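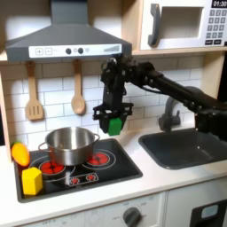

Play kitchen, with the pot on the hob and a green block.

Notes on the Recipe Card Index
Posted 2020-10-08

The index of household recipe cards kept on this site has now reached 1,604 entries. The full collection holds 1,947 cards, most of them bought in one lot at the Urkbridge market and the rest inherited. Readers who have asked for a progress report will find it set out in the sections that follow.

Order of the cards

Cards are filed by main ingredient and then by method. The earlier practice of filing by course was given up in June, as too many dishes were served at both dinner and supper. A card for cheese pudding, for instance, had been entered under three headings, with a different oven setting on each.

Cards without a title are filed under their first line. There are 13 of these, and one begins only "Do as before, but with less suet".

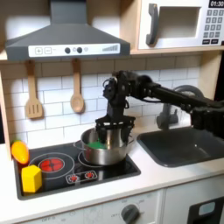 Hood and microwave, the clock showing 01:30.

Weights and measures

Original measures are kept as written. Where a card gives a teacup or a walnut of butter, no modern weight has been put in its place. Metric weights are added in square brackets only where the dish has been cooked from the card and found to come out well. 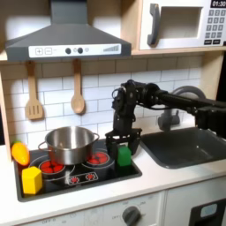 A reader wrote to ask whether a teacup should be taken as a third of a pint, adding that her grandmother's Vevgate cards never meant anything else, and that the seed cake sinks in the middle if one pours in more. The point is accepted for the Vevgate cards. The Stankevičius set plainly uses a smaller cup, and its entries will stay as they are.

Storage

The cards are held upright in tins, with plain paper between the greasier ones. Sticky tape is not used. Torn cards are placed in a paper sleeve and copied out by hand on the day they are found.

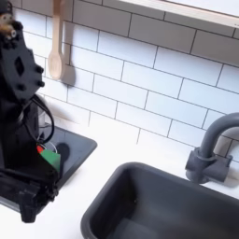

Requests for copies

Copies may be requested through the contact page. Please give the name of the dish and, where known, the set to which it belongs. No more than 40 cards can be copied for any one reader in a year. The Zekimora pickles are not available at present, as the ink has faded and the vinegar quantities cannot be read with confidence.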